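Where Does the Soap Dish Go?
A student project report by Augustina Nyarko
Premlow Student Projects, Everyday Objects course
Jul 23, 2018

So my project is about a soap dish. I know! When we got the assignment (pick one object you use every day and never think about, and try to make it better), everyone at my table went for phones and backpacks, and I went home, washed my hands, and noticed that the bar of soap was sitting in a puddle again. That was my topic picked.

The kind I chose is the two-part kind, with an outer dish and a ribbed insert that the soap rests on. The idea is pretty simple. Water runs off the soap, goes down through the slots and collects underneath, and the bar gets a chance to dry. My grandmother in Gondville has one that must be older than I am, and hers works great, but only because she empties it every single morning. We don't. In our apartment there are four of us sharing one bathroom and I'm pretty sure I'm the first person who ever lifted the insert out.

I had three questions. How long does a bar last on a ribbed dish compared to a flat one? Does the direction of the slots matter? And where on a surface do people naturally put the dish down when you don't tell them anything?

The first one was easy to set up and really boring to do. I bought two bars of the same soap, put one on a flat saucer and one on the ribbed dish, and we used them on alternate days. The one on the saucer was finished after 17 days. The ribbed one went 32, and there was still a sliver left that my brother threw out before I could weigh it. I was so mad! I'm counting it as 32 anyway and noting the sliver.

For the placing part I worked at a plain wood-grain table with nothing fancy on it, so that there wasn't a sink or a faucet telling people where the dish "should" go.

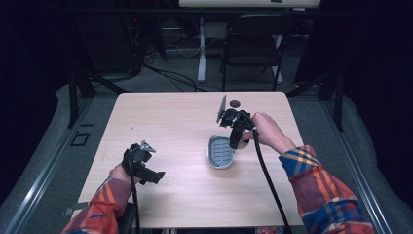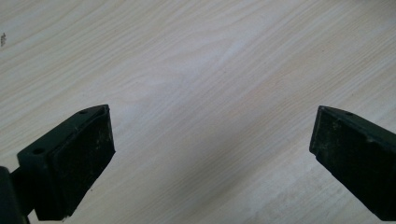

What I wanted to know was whether people line the dish up with the edge of the table or with themselves. An oval has a long side, so you kind of have to choose. Kofi Kpodo, my project partner for this half, was convinced everyone would line it up with the edge. I thought people would just plop it down any old way. We were both a bit wrong. Most people put it down at an angle first, looked at it, and then turned it straight – a tiny fix that they didn't remember making when I asked them later.

The other thing I learned is that the dish is harder to pick up than it looks when you come at it from above. It's low, so there isn't much side to get hold of. People with dry hands did fine. People with soapy hands (yes, we tested that, yes, I cleaned up after) ended up pinching the insert by mistake and lifting it out, and then the gray water underneath was right there for everybody to enjoy.

So my redesign, which I named the Zistemer for reasons that only make sense to Kofi, has a little lip at each end of the oval that you can get a finger under. I also made the outer dish slightly deeper. The model is clay and it's ugly and one lip broke off on the bus, so the version I handed in has a glued one.

About the slots: I ran out of time. I only got to try them running across the dish, never lengthwise, so I can't say which drains better. Ms. Dankwa suggested pouring a measured spoonful of water over each kind and timing it, and I'd like to do that in December when we get the studio again. I also want to try it with a bigger bar, the chunky sort that hangs over the sides.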